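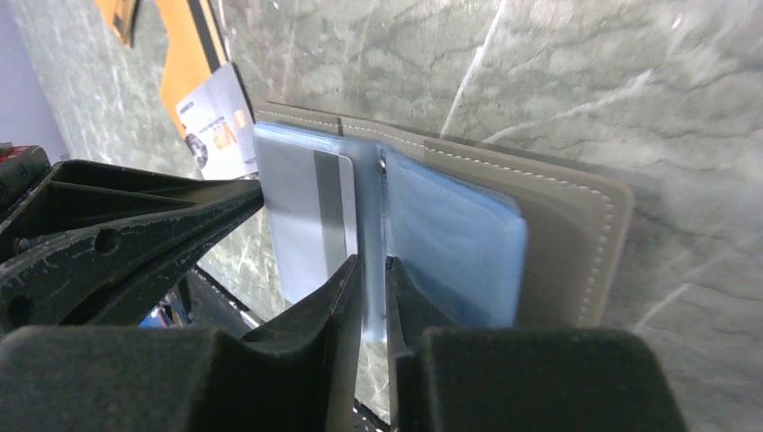

News from the Kwok bench

Since the last newsletter our group has continued collecting examples for the card task. Shiyu Jiang and Dexter Malabanan have now recorded 39 good ones with the two arms, and the goal for this stage is 60. We hope to reach it before the visit of our partners from Jomard.

For readers who are new: the learning system is shown the same job many times, done by a person who moves the arms from a distance. Afterwards it must try to do the job alone. The job at present is to handle a card wallet and plastic cards, such as most of us carry in a pocket. It sounds like a small thing, but thin flat objects are difficult for grippers. A card that lies on a smooth surface gives the fingers almost no edge to hold, and a wallet likes to close again when it is let go.

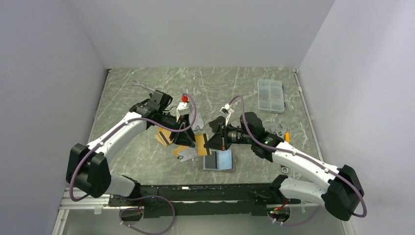 Shiyu prefers to work slowly, with a short stop before each grasp. Dexter moves faster and corrects on the way. We discussed for a long time which style is better for the training, and Hauwa Abubakar has asked that we keep both, but write the name of the operator in the log each time. Please do not forget this. In the first week there were 2 recordings without a name and we had to leave them out.

Some other rules were agreed. The cards must be put in a new arrangement before every recording. If a card is dropped and the operator picks it up again, the recording is kept and gets the mark "recovery". If somebody reaches in with the hand, it is deleted.

Pei-shan Tseng is preparing the first training run on the Gidument computer. She would be glad to receive more old cards, in any colour, also damaged ones, as long as they carry no personal data. They can be left in the tray at the Allivbridge office, next to the printer.

Colleagues who want to learn to drive the arms may write to Szu-yu Mok. One training takes an afternoon, and no experience is needed.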